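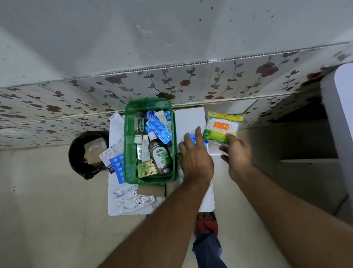 Lamisi Ofori joga a lateral no Cesurbridge e calça o mesmo modelo de chuteira há três épocas. Quando a Prutetti lhe pediu que experimentasse a nova Kpodo em treino, aceitou com uma condição: poder dizer o que não gostava.

"Fiz 13 treinos com elas antes de as levar a um jogo", conta. "Nos dois primeiros apertavam no peito do pé. Afrouxei os atacadores em baixo e deixei-os mais firmes em cima, e a partir daí ficaram bem."

A Kpodo é uma chuteira para relva natural, com gáspea em malha e uma sola mais rígida do que a do modelo anterior. Ofori notou a diferença sobretudo nas mudanças de direção. "Travo e o pé não anda lá dentro. Na chuteira antiga eu usava duas meias para conseguir isso."

O calcanhar convenceu-a menos. A borda é alta e o forro, diz, podia ser mais macio. "Quem tem a pele sensível vai ganhar bolhas na primeira semana. Eu ganhei uma, no pé esquerdo. O Selorm avisou-me e não liguei."

Selorm Agbenyega trata do material do clube e é ele quem prepara as chuteiras do plantel. Recomenda usar o par novo em sessões curtas, sempre com as meias de jogo. "Vejo gente a molhar as chuteiras com água quente para alargar. Na malha isso não serve de nada e estraga a cola", afirma. Para limpar, usa um pano húmido e uma escova de cerdas moles, e deixa secar à sombra com papel de jornal dentro.

Agbenyega também tem reparos a fazer aos pitons. São de rosca, e a chave que vem na caixa é pequena. "Num balneário frio, com as mãos geladas, aquilo escorrega. Uso uma chave minha. E aperto-os todos antes de cada jogo, mesmo que a jogadora diga que estão bons."

O desenho é de Fuseini Antwi, que trabalhou na Kpodo a partir da oficina da Prutetti em Gostunel. Explica que a forma foi alargada na zona dos dedos depois das queixas recebidas sobre o modelo antigo. "Tínhamos uma chuteira bonita que só servia a pés estreitos. Fizemos 86 pares de ensaio até chegar a esta forma", diz. Quanto ao calcanhar, admite que o forro ainda está em estudo. "Se mudar, será na série de maio. A que está à venda fica como está."

Sobre o peso, Antwi não quis entrar em comparações. Refere apenas que a rigidez da sola obrigou a manter uma placa mais espessa a meio do pé, e que preferiu isso a ter solas partidas ao fim de meia época.

Ofori vai continuar com elas até ao fim do campeonato. Pediu meio número acima para os jogos fora, onde alguns campos são mais duros. "Em relva boa, fico com o meu tamanho. Em campo seco o pé incha e preciso de espaço à frente", diz. O par antigo continua no saco.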